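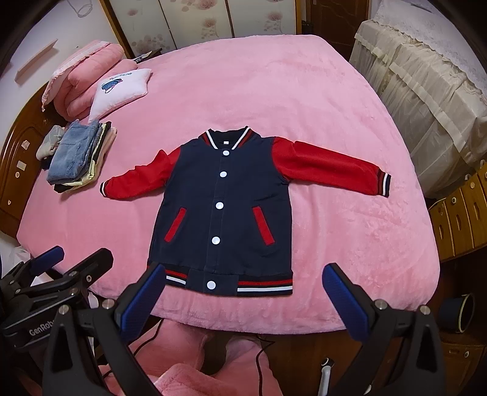

A navy and red baseball jacket with white snaps.

Kenza Zerouali has been told that her brown ale tastes like toast, like hazelnuts and, by one customer at the Lurkcombe farmers market, like "a nice old church." She doesn't believe any of them.

"People want to say something, so they say something," she says. "I put four malts in it and none of them is a church."

Zerouali repairs hospital lab equipment during the week and runs Drirkano, a small brewery behind a tire shop in Irkville, on most evenings and every weekend. She started selling beer in January, two months before the bars closed. I had come expecting to hear how the precision of the day job carries over into the brewing. She wasn't going to give me that.

"Everybody asks. At work there's a manual and if I don't follow it I get fired. Here I have a notebook with beer spilled on it. I don't see the connection."

There may be more of one than she lets on. The notebook lists 219 batches, going back to the ones she made on a kitchen stove, and each has its temperatures written down morning and night. When I point this out she shrugs and says most of those batches were bad, and that good records of bad beer are still bad beer.

Her partner in the business, Lino Lombardi, is easier to impress. He handles sales and deliveries and likes to talk about growth. He told me Drirkano could be in 30 bars by next summer. Right now it is in three.

"Lino has a spreadsheet," Zerouali says. "The spreadsheet is doing great."

Lombardi says the number is realistic once people are going out again. I asked which bars, and he named five and then said the rest were in conversation. One of the five, Abou Zeid, already carries the brown ale. Its owner, Essam Benjelloun, says it sells well enough, though he cut his last order in half.

"It's a good beer. I have a lot of good beer," Benjelloun says. "What I don't have is anybody sitting at the bar."

Zerouali is no softer on the rest of her trade. She thinks the word "craft" stopped telling a buyer anything years ago. She has doubts about fruit in beer, about hops shipped across an ocean and sold as local character, and about cans that cost more to design than to fill. She also makes a peach wheat beer, at Lombardi's request, and it outsells the brown ale by a wide margin.

"I know," she says. "You can write that down."

The two of them borrowed money for a larger fermenter, which takes up most of the back wall. The loan runs three years. Zerouali says she signed it against her own judgment, then admits she was the one who picked the tank and drove out to look at it twice.

Would she leave the hospital job if the brewery could pay her?

"Pay me what, though? With health insurance? People tell you to follow your dream and they never mention the dentist."

Lombardi, rinsing kegs on the other side of the room, calls over that she'll quit within two years. She tells him to check the seals.

The next batch of brown ale goes on sale in Lurkcombe in two weeks. She has changed the yeast and expects complaints.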